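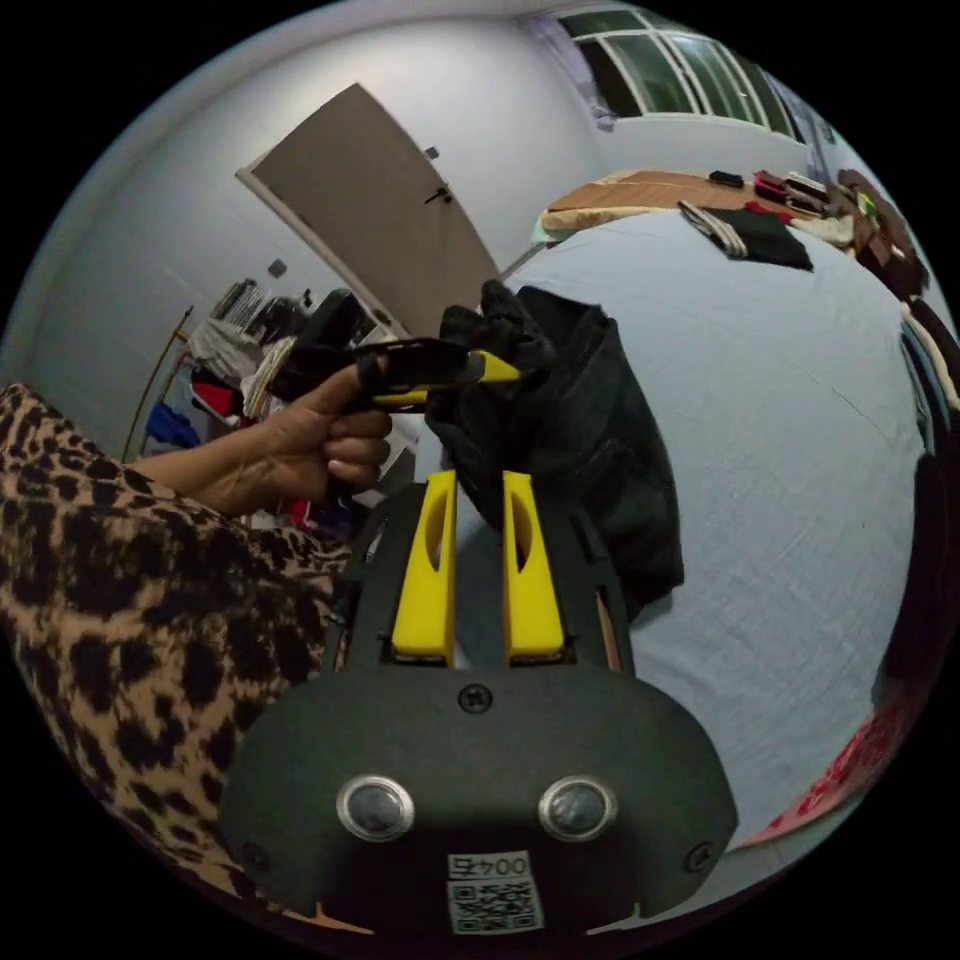 I've been putting off the equipment spreadsheet for the Pamell bedrooms work, and the message I'm answering here finally shamed me into it, so thank you for that! My short version is that we should buy fewer grippers than we planned and spend the difference on fingers, labels and spare parts. Laundry is hard on the tips in a way the tabletop tasks never were. Look at how much of the work is just poking a yellow jaw into a crumpled black garment on a bed and trying to get hold of one layer of it. Every odd fold means more pressing and more dragging across a sheet, and if we want to do this in real bedrooms (I do, very much) we should budget for it from the start.

The earlier message said:

> Hi all, I have the first quote back from Skullen and I'd like
> to send a yes or no before the end of April. It's for 23 units
> with fingers and chargers, and they'll hold the price if we
> take the lot in one go. Do we want all of them? The other
> option is the Mudgway kit, which comes in cheaper per unit
> but we'd be putting them together ourselves, and I remember
> how that went last time.
>
> Also, can someone tell me what we're doing about spares? I
> have one line in the budget that just says "misc 1000" and I
> can't remember who put it there or what it was for.

OK, the misc line was me. Sorry. It was meant for fingers, and I typed it in while waiting for a train and never went back.

On the big question, I'd say no to all 23 at once. I know the price is nice. But we don't have enough trained people to keep that many busy, and a gripper sitting in its case still has a battery getting older. I'd ask Skullen whether they'd split it, with most of the order now and the rest held until the fall. If they say the discount goes away, fine, let's see by how much before we panic. The Mudgway kit I would leave alone. The parts are decent enough but the hours we'd put into assembly don't show up anywhere in the budget, and they're real hours, mostly mine.

Spares next. I'd like that misc line to go from 1000 to 2000 and be called what it is. Fingers first, then the little screws (buy them by the bag, please, they vanish into bedding), then a couple of extra housings. I'd also like each pair of fingers logged when it goes on and when it comes off, because right now I'm guessing at how long they last and I don't enjoy defending guesses in front of the people who sign things.

Labels sound like a silly thing to spend money on, but hear me out. The printed codes are how we match a recording to a unit, and our numbering has grown in a pretty random way – we have plain numbers, numbers with a letter after them, and on some housings the number is the wrong way up when you look at it from the back. I can live with that. What I can't live with is a sticker that peels at the corner. Brusavik does a tougher one and will print whatever numbering we hand them, so let's agree on the numbering before we order and then stick to it. 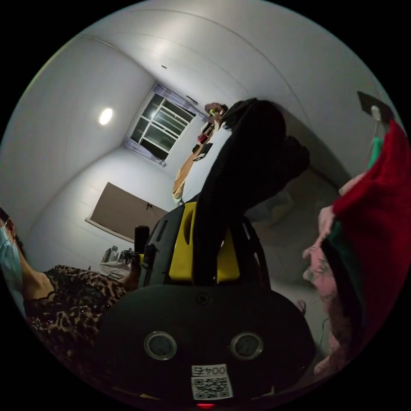 Fuzzy black fabric in the gripper, unit sticker 004S on the housing

A few more planning bits that came up while I was filling in rows.

We need to decide on the clothes too. I have 123 garments on the wish list and no money next to any of them. Thrift stores will get us most of the way. I'd lean toward dark and bulky stuff, knits and fleecy things especially, which give everybody trouble, and go easy on the T-shirts we already have bins of. Patterned pieces are worth having as well, florals and so on.

Lighting: if we're going to record after dark, a bedroom may have one ceiling light and that's your lot. I put in a row for clip-on lamps. Somebody who knows more than I do should check whether black cloth needs it, I only know that I squint at the recordings.

Storage is the one I'm worried about. We're filling drives faster than planned and the spreadsheet still has last year's number. I left that cell yellow. If you run the server, that cell is yours, please put a figure in it.

The sheet is in the shared folder with the old one next to it, so you can compare. Change whatever you like except the totals row, which took me more than an hour to get adding up. I'll hold off on answering Skullen until I've heard from the people who do the recordings.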